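Ticket 1786 – Barta cell, wrist camera soft up close
Opened 12 April 2019
Status: open

OK so I'm back on this one! The arm parks fine and the gripper homes fine, but the wrist camera still goes soft as soon as we get down near the table. I reseated the cable, cleaned the lens cover and set the exposure back to 500. No change, and the log shows error 189 again – same as last time.

I also put the old Momoritz bracket back on, in case the new one was sitting crooked. Nope.
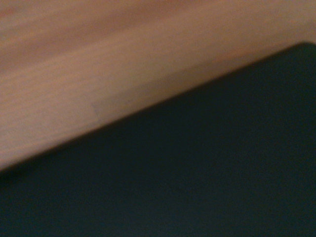
Next I want to try backing off the approach height by 3 mm and running the focus routine from the Flaston menu again. If that's no good I'll order the spare lens from Nondon – they're slow, so please don't close this before June.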